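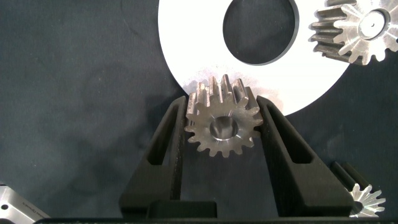 *The small gear, in front of the big white disc.*

I learned the word "bore" on a Sunday, from a woman at the Betcombe ferry landing who was selling me a clock.

It wasn't much of a clock. It was the insides of one, really - the works out of a tower over in Flores, she said, stacked in two milk crates with a bath towel over the top. She wanted 279 for the lot. I told her I had 195 and a half tank of gas, and she looked at my truck and then at the river and said 195 would do. She kept the towel.

"Don't lose the little steel one," she told me while I was loading. "Everything hangs on the bore."

I said sure, of course, the bore, and looked it up in the truck before I'd even started the engine. It's the hole. The hole through the middle of the gear, where the shaft goes. I'd been alive a good while without knowing that, and I'd fixed lawn mowers for money.

So I drove home to Perport with two crates of clock sliding around behind me, and I put them on the bench in the garage, and I left them alone until June. My sister says I buy projects the way other people buy lottery tickets. She's allowed to say that, she's got a kiln in her dining room.

What got me going was the rain. We had nine days of it, and by day four I'd watched everything I wanted to watch and a couple of things I didn't. I went out to the garage in my socks, took the top crate down, and started laying pieces on newspaper. Brass plates. Pins. A lever as long as my forearm that I still haven't found a home for. And at the bottom, wrapped in a page from a seed catalog, the little steel gear.

I liked it right off! It had a good weight for its size, the way a full jar of honey does, and if you ran your thumb over the face you could feel the fine lines the cutter had left. The steel had gone a little dark and blotchy around the hole. The inside of the hole was another story - smooth as a spoon, and when I tipped it toward the window a stripe of light ran around in there like it was looking for the way out. I held it up to my eye and looked at the dog through it. The dog left.

The trouble was that the gear didn't fit anything. I had the shafts lined up by size, and it was loose on one and wouldn't go on the next. I tried it both ways around. I tried it with oil, and then I had oil on my shirt. I went through the second crate down to the dust and didn't find one thing in there with teeth that matched.

I called the number on the bill of sale. It rang a long time.

"The clock," I said, when she picked up. "The little gear doesn't go on anything."

"No," she said. "It wouldn't."

"You told me not to lose it."

"And did you?"

I said I hadn't. I could hear gulls on her end, and a radio. She asked was it raining over there, and I said it had been raining since Wednesday, and she said then I might as well come across. "Bring it with you," she said. "Keep it dry."

I don't know why I went. I could say I wanted my money's worth, but I'd spent more than that on a tent once and never called anyone about it. I put the gear in my coat pocket with a sock around it and caught the 2 o'clock boat.

The ferry from Perport is a slow one. It stops at Komport whether or not there's anyone standing there, and it sits a while, and then it goes on to Betcombe. There was me, a man asleep with his hat over his face, and a kid with a cello who never took her hand off the case. Partway over, I unwrapped the gear to check on it. The kid looked at it, then at me.

"What's it for?" she said.

"I'm going to find out."

She nodded like that was fair. A minute later she asked if she could hold it, so I let her, and she put it up against her ear and listened. She gave it back without telling me what she'd heard, and I didn't like to ask. I wish I had now.

The woman was waiting at the landing in a yellow slicker. She walked me up behind the bait shop to a long shed with a tin roof, and the rain was so loud in there we had to stand close to talk. It smelled of chalk. Along the back wall she had the rest of the clock.

I'd bought the part that told the time, see. She'd kept the part that did everything else. There was a row of painted fish on rods, and a tin moon with a dent in its cheek, and a ship I could have sat in if I'd folded up small. She said that at noon in Flores the fish used to swim past the window and the ship came out after them, and on good days you could see the moon go by behind. People brought their lunch. Then the tower needed a new roof and the town needed money, and it all went out the door in pieces, and her father got these.

"He got the gear too," she said. "It was in the wrong crate. I only thought of it when you were backing out of the lot."

"You could've yelled."

"I did think about it."

She had a big white disc set up at the end of the row, flat, like a dinner plate for a giant, with a hole in the middle of it and a bloom on it that came off on my sleeve. I asked what it was and she said it was the day. The black one behind it was the night. The one turned in front of the other, and the little steel gear sat just under the rim and told them when to swap.

I got the gear out of the sock. I offered it to her, and she shook her head and showed me her hands, which had gone crooked at the knuckles, more like roots than hands. So I did it. It took me a few tries. You had to bring it in from underneath, standing straight up, and get the top teeth just past the edge of the white before you pushed. My arms were shaking from holding them out. I could see the teeth dark against the white and I kept thinking of the last bite out of a cookie, I couldn't tell you why.

Then it went on. I felt it more than heard it, with that roof going.

We stood there. I suppose I'd expected the fish to start up.

"It needs the other half," she said. "It needs your crates."

I said I'd figured. I asked her if she wanted to buy them back, and she said she could go to 195, and I laughed until I had to lean on the ship.

We settled it the other way. I bring the works across a bit at a time, as much as I can carry on the boat, and I've got a key to the shed. I've made 23 trips. The man with the hat turns out to be awake for most of them. The dog comes along now and sits in the bow of the tin ship with his chin on the rail, and he barks at the moon whenever we move it.

Last week we had the fish going for the length of a song on the radio. One of them swims backward. She wants to leave it like that, and I want to fix it, and we've been going around on it every time I'm over. I've got the long lever with me today, the one without a home. I'm going to try it on the fish before she gets back with the coffee.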